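Workshop notebook, puzzle group
Friday, April 15, 2022

Present in the morning: me, Tahira Jafri, Chak-lun Su. Annelies Berchtold joined by phone after lunch. Gemma is on leave, so her number grids wait.

Main job today was to check the "last equation" set for the Pretorside booklet. In this set the reader gets three false-looking equations and must find the rule and then fill the last one. I wrote the first draft in December and I thought it was finished. It is not finished.

Problem 1. Puzzle no. 34 has two good answers. I copy it so that I remember:

2 # 3 = 10
3 # 4 = 21
4 # 5 = 36
5 # 6 = ?

My rule was: add the two numbers, then multiply by the first. So (2 + 3) x 2 = 10, (3 + 4) x 3 = 21, (4 + 5) x 4 = 36, and the last is (5 + 6) x 5 = 55. Tahira solved it in less than a minute but with another rule. She looked only at the results, 10, 21, 36, and took the differences, 11 and 15. The next difference is 19, so 36 + 19 = 55. Same answer, different road. I was pleased with this for some time.

Then Chak-lun said he got 55 also, but with a third rule: twice the first number squared, plus the first number. For 2 it is 8 + 2 = 10, for 3 it is 18 + 3 = 21, for 4 it is 32 + 4 = 36, for 5 it is 50 + 5 = 55. He never used the second number at all. It works because the second number is always the first plus one, so my rule and his rule are the same thing in this puzzle. If I change the last line to 5 # 8, my rule gives 65 and his rule still gives 55. This was the version I had sent to Annelies last month, with 5 # 8! So the two answers are real and both fit the three given lines.

Correction: break the pattern earlier. New version:

2 # 3 = 10
3 # 7 = 30
4 # 5 = 36
5 # 8 = ?

Check: (2 + 3) x 2 = 10. (3 + 7) x 3 = 30. (4 + 5) x 4 = 36. (5 + 8) x 5 = 65. Chak-lun's rule now fails on the second line, where it would give 21. Tahira tried for ten minutes to find another rule with small numbers and did not find one. This does not prove there is none, of course. With only three lines you can always build some ugly rule, but a reader will not prefer it to the short one. I accept 65.

Note for myself: when the inputs go up by one each line, I have given the reader only one variable and not two. I should have seen this. I went back through the whole set with this in mind and marked four other puzzles with a pencil cross. They are probably fine but the inputs need to be mixed.
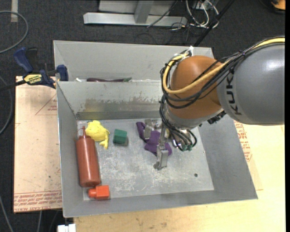 Problem 2. The matchstick page. Annelies says the answer to the opening puzzle is correct but the instruction is not. We print "move one match to make the equation true". The equation is

6 + 4 = 4

and our solution takes one match from the plus sign and puts it on the six, so it becomes 8 - 4 = 4. Good. But there is a second solution: move one match inside the 6 so that it becomes 0, and we have 0 + 4 = 4. It is also one match, also true, and I think most people will find this one first. We discussed if this is bad. My opinion is that two solutions on a matchstick puzzle are allowed if we say so. Annelies would like a clean puzzle with one solution. In the end we keep it and print "Can you find both ways?" under it. Annelies agreed, but I could hear she was not so happy. I promised her that the next one will have a single solution.

The drawings must also show clearly that our 6 has the top bar. Some calculators draw it without the bar, and then the number of matches is different and nothing works. Ask Flellik, who are doing the layout, to send one proof page before they do the rest. Last time the matches in the fours were so close together that they looked like one fat match.

Problem 3. The age puzzle. Tahira read it aloud and we all stopped at the same place. My text was: "A mother is three times older than her son." In my language this is clear. In English, Tahira says, some readers understand "three times as old" and a few understand "four times as old". I changed it everywhere to "three times as old as". Now it reads:

A mother is three times as old as her son. In 12 years she will be twice as old as he is. How old are they now?

Son s, mother 3s. Then 3s + 12 = 2(s + 12), so 3s + 12 = 2s + 24 and s = 12. Mother is 36. In 12 years they are 24 and 48. Correct, and she was 24 when he was born, so it is also a believable family. (The older version had a mother of nine years. I am glad we check these things.)

Difficulty marks. We still use one to five stars, and we still don't agree on what they mean. Liis Stankevičius gave the draft to the Pillai evening class and wrote down how long each person needed for each page. Her sheet has 278 times on it. I have put them all in the table, which took me most of the afternoon, and my eyes are tired. What I can see so far:

The equation puzzles that I gave four stars are solved faster than the ones with two stars. I think the reason is that I gave stars by how long the rule is when written in words, and people do not feel it like this. A rule such as "multiply, then subtract the first" looks long on paper but they try it very early. A rule using digits (for example, write the sum next to the difference, so 7 # 2 = 95) is short to say but it takes them ages, and some skip it completely.

River crossing puzzles have the widest spread. Some people know the trick from childhood and write the answer straight away. For these, an average time tells me almost nothing. I will use the middle value instead and see if it looks more sensible.

Proposal, to discuss with everybody when Gemma is back: stars by the middle solving time only, and a small mark for puzzles where more than half of the class gave up. Chak-lun is against the second mark. He thinks it frightens people away from the best ones. He may be right, I don't know.

Length of booklet. Desumau will print 400 copies for the first run and they want no more than 140 pages, including the answers. We are over at the moment. The answers take too much room because I explain every step. Chak-lun suggests giving only the number for one-star and two-star puzzles. I don't like this so much. A beginner who got it wrong needs the explanation more than an expert does. Maybe we can make the answer pages in two columns, then we would win enough space and I could keep my steps. Will test with the equation chapter, it has the shortest lines.

Small corrections, done today:
Page with the three switches: "lamp" and "bulb" were both used for the same thing. Now only "bulb".
"Colour" was spelt the American way in the hat puzzle title. Fixed.
Question mark missing after the coin puzzle.
The weighing puzzle said "eight coins" in the question and "nine coins" in the answer. Nine is right. Two weighings are still enough with nine: three against three, then one against one.

To do:
Mix the inputs in the four puzzles with pencil crosses, then give them to Tahira without the answers.
New matchstick puzzle for Annelies, one solution only. Check by trying every match, not by feeling.
Write to Flellik about the 6 and the proof page.
Calculate middle times from Liis's sheet. Ask her also what the letter "h" means beside some of the times. Hint given, I suppose, but if so these must come out of the table.
Two-column test of the answers.
Send Gemma the new wording of the age puzzle, she has a similar one in her chapter with two brothers.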